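Long-handled dustpan

A long-handled dustpan (also called a lobby dustpan or upright dustpan) is a floor-cleaning tool made up of a pan on a tall handle, nearly always used with a matching long-handled broom. The pair lets the sweeper stay upright, a wonderful relief for anyone who has ever chased crumbs across a floor on their knees! 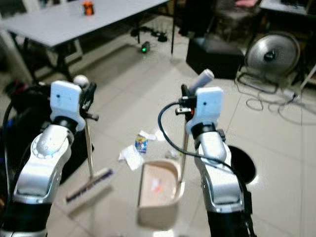
Design and parts

The pan is a shallow scoop, open at the front, with a thin lip that sits against the floor. Plastic is the usual material for household pans, while handles are often slim metal tubes. Grips vary a great deal – some are plain cylinders, others end in a hanging loop or a ball. The broom head is wider than it is deep, with bristles that may come in two or more colours. The Kestdale pattern, still a favourite with collectors, has a hinged pan that tips back when lifted and keeps its load in. Ynyr James, in his lively handbook of household tools, gives it 38 pages and clearly wanted more.

Use

Light, dry litter is what the set does best: tissues, sweet wrappers, drink cartons, scraps of paper. The broom is drawn towards the pan in short strokes, and the pan is pulled back a little after each one to catch the line of dust left at the lip. Smooth tiles are a delight to sweep, though grout lines hold on to grit and like a second pass along their length.
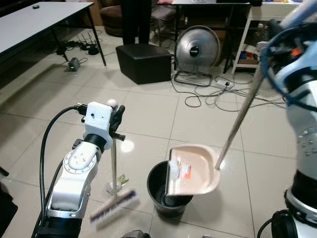 Dustpan tilted over a round black bin

Emptying is a small skill of its own. The lip goes inside the rim of the bin before the pan is tipped, and a gentle tap frees anything that clings. Seema Sisodia recommends a bin at least five or six centimetres wider than the pan, advice repeated in most later guides.

Handles and knobs

Handle ends are a surprisingly rich subject. A rounded knob is kind to the palm and easy to find without looking, and it gives the hand something to stop against. 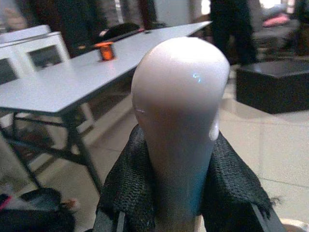 Flat-ended handles are cheaper and stand more neatly in a cupboard, but they can slip through a tired grip. The Vula catalogue once listed both types side by side, with the knobbed version sold under item number 2779.

See also: Broom; Carpet sweeper; Waste bin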